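Yin Notes for Android: a month of daily use

I moved to Yin in December after my old notes app started charging for sync. It comes from Flimness, a small firm that also makes a calendar widget, and it does one job: short notes, kept in folders, searchable offline.

Setup took a couple of minutes. You can skip the account if you only use one phone. Importing was less smooth. Of my 40 old notes, 17 came across with the line breaks missing, and I had to fix those by hand. Checklists were fine.

Search is the best part. Results appear as you type and it copes with small spelling mistakes. Folders can be nested, but only one level deep, so my work notes ended up in a flatter arrangement than I wanted. The home screen widget shows up to 30 notes and scrolls without stuttering on my four-year-old handset.

Reminders are weak. You can set a time but not a repeat, so my Sunday bin note has to be set again every week. There is also no dark theme for the editor, only for the list.

Battery use was low enough that I stopped checking. The free version shows one banner in the settings menu and none elsewhere. The paid one adds sync and attachments.

If you need repeating reminders, keep looking. For plain notes on one phone it is good, and I have kept it.

Review by Nathalie Meijer
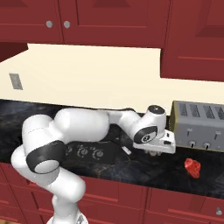
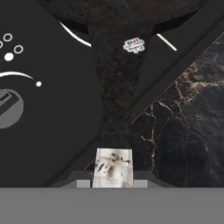
Computer-rendered: the kitchen counter with the toaster (first) and a pale speckled block in the gripper (second).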